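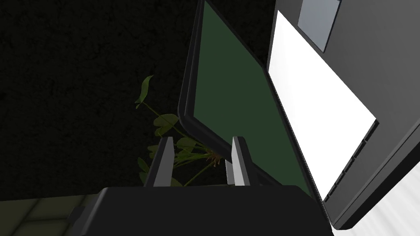 Gripper fingers and a black-framed panel. Computer render.

Reporting mobile sales by device

Merchants using the Calta storefront can separate phone and tablet orders from desktop orders in the monthly sales summary. Administrator access is required.

Step 1. Sign in to Calta and open Reports, then Orders. Set the period to June.

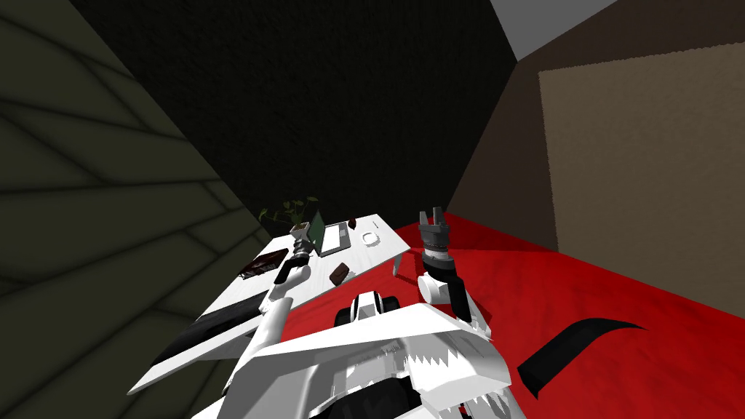 TRUSTDALE, 5/8/25
Merchants with more than 400 orders in the period must export the report in batches. Smaller stores may proceed directly to Step 2.

Step 2. Under Group by, select Device. Cancelled orders are excluded unless the box labelled Include all is ticked. 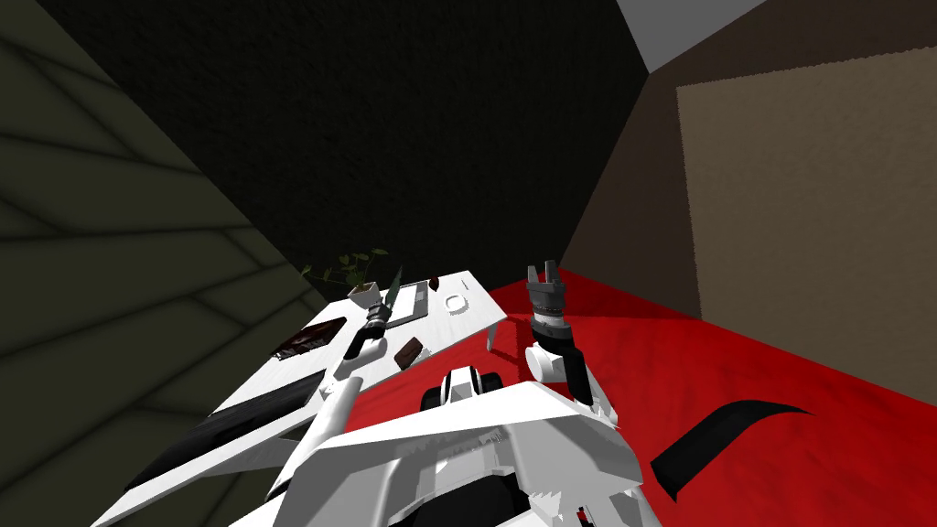

Step 3. Select Export and save the file. Processing may take up to eight minutes. Enquiries about missing orders should be directed to Rizwan Sheikh, Merchant Services, Dissanayake.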